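Overwintering a single hive in an unheated shed?

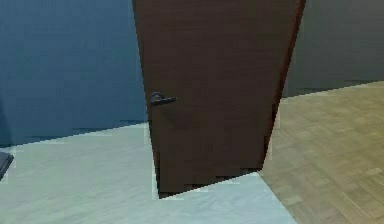

Hi all! First-year beekeeper here and completely hooked. I have one colony, started from a nuc I bought through the Kallness bee group, and they've built up so well that I'm already fretting about winter. It's October, the nights are getting sharp, and I keep wondering if I should move the hive into our garden shed until spring. The shed has no heat and no power, but it's dry and out of the wind. The hive is a standard wooden one with two boxes, and the top one is heavy with honey (I can barely tip it, which made me very happy). I did my mite treatment at the end of summer. Would the shed help them, or am I about to do something silly? Also, should I be feeding now, and what about those insulated wraps that Brinik sells? Any advice is welcome, I could talk about this all day.
Posted by Zaltemard_newbee

Henk Verhoeven
Welcome, and congratulations on getting a first-year colony up to that weight! I'd leave them outside. Cold by itself isn't what kills most colonies. They cluster up and keep each other warm, and it's damp dripping on them from a cold lid that does the harm. Put a good slab of insulation directly under the roof, tilt the hive slightly forward so water runs out the front, and fit a mouse guard today if you haven't already. If wind is your worry, a few straw bales or a bit of fence on the windy side works beautifully.

The other trouble with a shed is that bees need to get out on mild days to relieve themselves, and mine will fly at noon in the middle of winter if the sun is on the hive. Shut indoors they get restless, and if you leave a window open they come out into a strange place and don't find their way back. People who do winter indoors keep the room dark and at a steady 4 degrees C or so, with fans running. A garden shed swings up and down far too much for that.

On feeding: if the top box is as heavy as you say, stop now. Thin syrup this late just gives them water they can't dry off. Keep a block of fondant in the cupboard and check the weight again after New Year. I still get a thrill every time I lift the back of a hive and it doesn't budge!

buzzy_in_the_back
wraps are great, get one. mine was from Van Acker not Brinik but same idea. never lost a hive with it on (only had it one winter though lol)

Fenna Schouten
Agree with Henk on nearly everything, and I love your enthusiasm! One thing I'd add: do a mite count before it gets too cold to open them up. A treatment at the end of summer is a good start, but mites drift in from neighboring colonies all fall, and I had a lovely strong hive go downhill by Christmas that way. Slide a board under the mesh floor for 48 hours and see what drops. If it looks bad, ask your local group about an oxalic acid treatment while there's little or no brood.

As for the wrap, it's optional where you are. Leave the entrance clear and don't seal up the top if you use one. And on the first mild afternoon, go out and watch them fly. It's the best part of the whole winter.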